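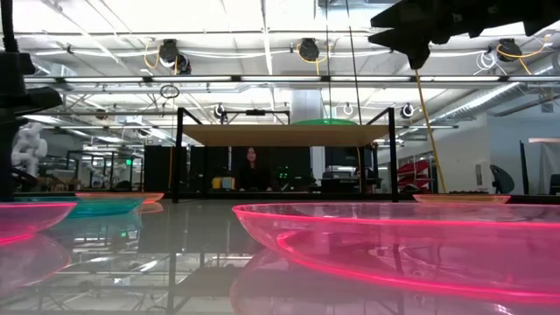
Bowls out on the shiny table, gripper top right.

Day 2 with the Flitia kit from Baert. Setup took all morning, manual is useless past page 7. Support were nice though, Darius Pētersons rang me back before lunch. Arm is quiet, software less so (froze twice, lost my settings both times). See-through bowls are my torture test, shiny table makes it worse. Definately not cheap at 1643 but I'm tempted. More when I've tryed the soft fingers.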